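Ticket 41: Werko wrist camera vs head camera, white parts
Opened 21st June
Status: open

Tistik says the Werko wrist camera copes with white plastic at default exposure. I have my doubts. Bright surfaces wash out and a divider wall comes through as little more than a thin line. The head camera keeps more of the layout, but it can't tell me how close the fingertips are to an edge.

Tried so far: exposure down 20 percent, restarted the controller, no change I'd trust. Black cloth under the part.

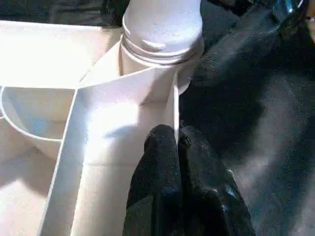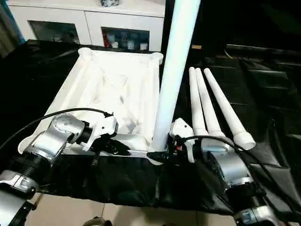

Support's reply was to run 200 more grasps on firmware 2. I'd want a reason first. Can someone at Minetwood confirm whether auto exposure can be locked per camera?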